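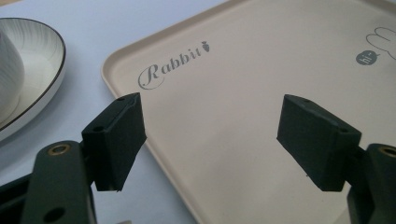 Samran Wiriya wrote in to ask whether the Grillska tray can go from raw burgers to cooked ones without a second plate, and please, no! Wash it in between or buy two. I buy two. I've been a two-tray household since February and my kitchen is calmer for it.

Anyway, the Grillska serving tray, large. It's the one I get the most mail about, so I've finally given it its own page.

Size and weight
It's 29 centimeters on the short side and weighs next to nothing, so you can carry it one-handed with the screen door in the other (I do this all summer). The rim is high enough that a runaway sausage stays put. It does not stack neatly with the older Drarnulano trays, sorry, I tried every which way.

What it's good for
Burgers, corn, a whole sliced melon, breakfast in bed if your bed is flatter than mine. I had nearly 57 dinner rolls on one at my sister's party, piled up like a haystack, and it didn't bow in the middle. What I wouldn't put on it is a pan straight off the stove. Use a trivet. The maker says it can take warm food and I believe them, but a hot skillet is a different animal and I've seen the ring one leaves behind.

Cleaning
Top rack of the dishwasher, or warm water and a soft sponge. Barbecue sauce wipes off if you get to it the same evening. Turmeric, well, turmeric wins. I left a puddle of curry on my plain white one overnight and there's still a yellow moon in the corner. Baking soda paste got it down to a faint moon.

Colors
The plain range comes in white, slate and Sultana, a sort of raisin brown that hides everything. I'd go with Sultana if you have kids or if you grill over charcoal. White looks gorgeous for the first week!

Shipping and returns
Everything goes out from the Wumolstead shop, packed flat between two sheets of card. Orders in before 2 in the afternoon leave the same day. If yours arrives chipped, send me a picture of it and the box and I'll mail a replacement, no need to return the old one. Otherwise you've got 5 weeks to change your mind, unused please.

Goes well with: Grillska tongs (long), Drarnulano dip bowls, the striped tray liner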